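What the Arm Thought It Was Holding

By Lorraine Furnival
July 23, 2019

I have been meaning to write about the business with the Murneck controller for months now, and I kept putting it off, partly out of loyalty to the people involved (they are good people, and I still eat lunch with most of them) and partly because it embarrassed me as much as anyone. But Efe Igwe brought it up again over coffee last week, and I went home grumbling, and when I grumble I tend to write.

For anyone who wasn't around for it, Bernness builds small pick-and-place arms, and before a new controller goes onto a real arm it has to get through 1,000 trials in simulation. Murneck got through all of them. The report said so in a nice big green box. Then Jamie Hollis, bless him, put it on the bench arm in October, and on the second morning it closed on nothing, decided it had a good hold, swung across to the drop point and opened up over an empty tray. Then it went back and did it again. It did this for most of an hour while the log cheerfully recorded one success after another.

What bothered us was finding out that it had been doing the very same thing in simulation all along. Jamie went back through the saved runs from the wrist view, and in 554 of them the fingers had come away with nothing between them. The scoring script only asked whether the arm had finished its route. It never looked at the hand.

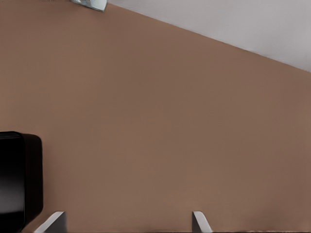

I can tell you I had sat in front of those views myself, with a sandwich, and I had let them go by. You get into a way of watching simulated runs where everything is smooth and softly lit and a little bit dull, and your eye slides off to the number in the corner of the other monitor. I think if the bench arm had been doing it, clacking away next to me, I would have stood up by the third try. A rendered table doesn't seem to ask anything of you.

Now, some of my friends took from all this that simulation can't be trusted, and Nevzat Ateş, whom I adore and who has never liked it, was very pleased to say so at some length. I don't agree with him. The simulator drew those fingers open and empty, plain as day, every time it happened. It was us who wrote a test that didn't care, and then us who believed the test over the picture.

It matters for safety too, and I don't want to wave that away just because what we had was an empty tray and some red faces. An arm that believes it's carrying something when it isn't will also, sooner or later, believe it's carrying nothing when it is. It'll drop its speed limit back to the unloaded setting and take off across the bench with a part in its grip. Marjorie Oakley made this point in our first meeting afterward and I'm sorry to say we talked over her for a good while before anybody listened.

What I'd like, and what I've been pestering people for, is pretty modest. Have the script check the grip at 2 points in the route, once after the lift and once just before release. And have a person watch a handful of runs from start to finish, at normal speed, with the score hidden until they've written down what they saw. Jamie has done the first part already. The second keeps getting bumped off the schedule, and I intend to go on being a nuisance until it isn't.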